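Uvorell推出家居场景手持夹爪数据采集服务Pastport，首批面向织物整理任务

2018年9月13日

Uvorell公司今日开放数据采集服务Pastport的订购。该服务以双手各持一只夹爪的方式，由操作员在真实住宅内完成整理动作，输出可用于机器人操作策略训练的同步视频与夹爪开合数据。首批任务限于卧室内的软质物品，包括毛巾、袜子、枕套和薄衣物。

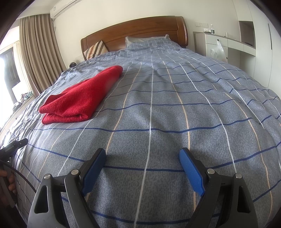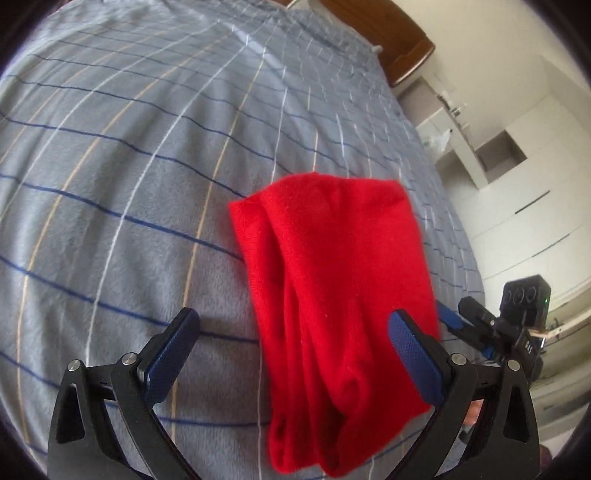 Pastport分为设备租用和代采两种形式。设备租用套装含左右手持夹爪各一只、连接线缆、标定板和一份操作规程；代采则由Uvorell派出操作员，在客户指定或公司签约的住宅内执行任务，客户只需提交任务说明和物品清单。两种形式交付的数据格式一致，可以混合使用。

按照公司公布的价目，代采服务以有效时长计费，单次订单最低为4小时，每小时700元。有效时长从夹爪离开初始位置开始计算，到物品放置完毕、夹爪重新张开为止，布置场地和更换物品的时间不计入。设备租用按日收费，每套每日225元，押金另计，标定板遗失须照价赔偿。

软质物品一直是家用操作任务中较难处理的一类。毛巾对折后有多层边缘，夹爪可能只夹住最上面一层，也可能连同下方的被面一起夹起；针织物受力后形状变化大，抓取点偏移几毫米，提起后的姿态就会不同。带有格纹的床品还会给视觉定位带来额外干扰，褶皱处的线条走向与平整处不一致，依赖直线特征的算法在这类表面上容易给出错误的深度估计。Uvorell在产品说明中将上述情况列为标注项，每段数据附有夹取层数、是否带起底层织物、放置后是否展平三个字段。

数据文件以任务片段为单位组织。每个片段包含各路视频、夹爪开度曲线、位姿轨迹和文字任务描述，时间戳统一到同一时钟。位姿轨迹由视频和惯性数据联合解算，在纹理不足的白墙或柜门前可能出现漂移，超过阈值的片段会被标为“待复核”，不计入交付时长。广角镜头的畸变参数随片段一并提供，视频本身不做去畸变处理，由用户自行决定裁切范围。

公司同时发布了一套公开样本，共348个片段，全部为双手配合的织物任务，供客户在下单前核对格式和画质。样本中保留了一部分抓取失败的片段，失败原因以代码形式写入元数据。样本不含音频。

从事仓储分拣软件开发的Frimpong公司参与了前期试用。该公司在反馈中认为，手持夹爪的采集效率高于遥操作机械臂，操作员不需要等待机械臂跟随，换房间时也不必重新固定底座。反馈同时列出了两项不足：一是操作员手腕的活动范围大于多数机械臂，部分片段中的姿态无法直接映射到目标硬件，需要先做可达性筛选；二是线缆在绕过床角时会限制走位，建议改用更长的线缆或增加腰部固定件。

对于第一项，Uvorell表示可在交付前按客户提供的机械臂参数进行筛选，筛掉的片段不收费，但交付周期相应延长。第二项将在下一批套装中调整，现有租用客户可免费更换线缆。

隐私方面，代采住宅的住户须签署书面同意书。画面中出现的人脸、证件和可辨认的文件在交付前作模糊处理，窗外景物按同一标准检查。原始视频在交付后保留一段时间供复核，客户可书面要求提前删除。租用形式下的隐私责任由承租方承担，公司只提供处理工具。

耗材方面，指垫属于易损件，表面纹理磨平后摩擦力下降，针织物容易滑脱。操作规程要求每日开工前检查指垫表面，并用无绒布擦去纤维残留。更换指垫后须重新标定零开度，否则开度曲线会出现固定偏差，影响前后两批数据的合并。

服务目前在Plirnham地区提供代采，其他地区仅限设备租用。厨房类任务计划于12月开放，涉及液体和刀具的项目不在计划之内。订购须通过公司网站提交任务说明，由技术人员确认可行性后报价，不接受电话下单。

相关新闻
Frimpong更新分拣软件接口，支持外部轨迹导入
Plirnham自动化设备租赁价格上调
手持式采集设备标定方法比较
织物抓取：单层夹取的几种末端结构
Uvorell公布惯性模块固件更新说明
家居环境数据采集的知情同意书应写明哪些内容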